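Alumni Notes: Lundgren Keeps the Ranham Fields in Order

Roald Lundgren, MS Civil'94, spends his working week on pavement drainage and most of his free time on turf drainage. He sees little difference between the two. "Water has to go somewhere," he said. "If you don't pick the place, it picks one for you."

Lundgren is a senior engineer at Osby, where he reviews stormwater plans for small towns. In 2009 he took on the job of field manager for the Ranham Youth Softball League, which plays on four diamonds at the south end of Tapia Park. His daughter was on the under-10 team that year. She has since finished college, and he still has the keys to the equipment shed.

When he started, the league lost a large share of its spring games to wet infields. The diamonds had been built on clay fill, and the infield mix had been topped up each year without regrading. A raised lip had formed where the skinned infield met the outfield grass, and it held rainwater on the basepaths. On field 2 the low spot was at shortstop.

Lundgren surveyed all four diamonds over two weekends with a borrowed level and a grade rod. He then drew up a plan to cut the lips, reset the slope and install a perforated drain behind each backstop. The league could pay for one field at a time, so the work took four years. Field 2 went first. It used 350 feet of pipe, laid in a gravel trench and wrapped in filter fabric, with an outlet to the existing ditch along the access road.

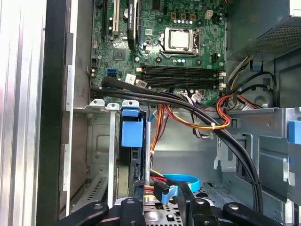
The slope is the part he talks about most. A skinned infield should fall between one half and one percent away from the pitcher's circle, he said, and it will not stay that way without attention. Players drag material toward the grass, and so does the wind. The lips have to be broken down by hand or with a hose several times a season, and the field should never be dragged all the way to the edge. He posts a one-page drag pattern inside the shed door and replaces it each spring.

Since the last of the four fields was finished, the league has been able to play on most days within two hours of a moderate rain. Lundgren keeps a log of rainfall, start times and cancellations for each diamond, and he has shared it with leagues in two neighboring towns.

In 2016 he was joined by Khalil Abou Jaoude, BS Geol'11, who had played outfield on the department's intramural team and wanted to learn how to build a mound. Softball has no mound, so he was given the outfield grass instead. Abou Jaoude took soil cores from each outfield and found a compacted layer about three inches down. The league now rents a core aerator twice a year, once in early fall and once in late spring, and fills the holes with coarse sand. Almost 1000 pounds of sand went onto field 4 at the last treatment.

The league has 499 registered players this year, the most since it was formed. Age groups run from under-8 through under-16. The larger enrollment has put more hours on the fields than they were laid out for, and Lundgren has asked the park district to consider a practice area on the Faltimik lot, across the road from the main entrance. He has prepared a grading sketch and a cost estimate, and the district is expected to take up the request in December.

He has also coached on and off, most recently as an assistant with the under-14 team. He keeps the scorebook and hits infield practice. His lineup advice is not always taken.

Alumni in the area who have some time on fall mornings can help with edging and aeration at Tapia Park. Rakes are provided. Gloves are not. Sign-up sheets are kept at the concession stand, or you can leave a message for Lundgren at the league office.

Posted 24/09/2018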